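How many demos is enough?

noneo_cyp
Two-arm battery job, 1,256 demos in. Picks are decent, handover still rubbish. Chunhua Qian reckons I should push on to 2,000. Worth it?

giraldo60
No! You'll get 2,000 versions of the same habit. Chuck out the hesitant ones first and see what 900 good ones do.

hevano
Disagree with giraldo. Mine only came right once I'd left the dithery ones in, recoveries and all. Do you move the clutter about between goes?

noneo_cyp
Sometimes (lazy, I know). One view over the table and one from the wrist:

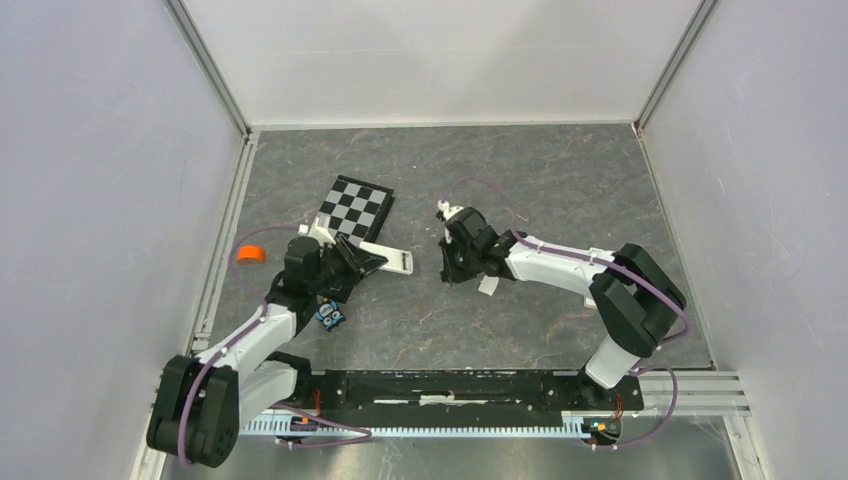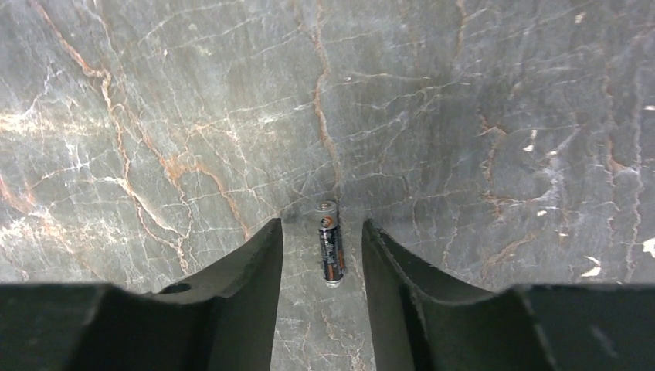

I also swap who's driving every 60 goes, me then Chunhua, and our styles are miles apart. She's quick, I creep up on everything.

giraldo60
Well there's your handover trouble. Train on hers alone and compare.

hevano
Or label who drove and keep the lot. Please don't bin anything yet!

noneo_cyp
Fine, trying both. Hers first.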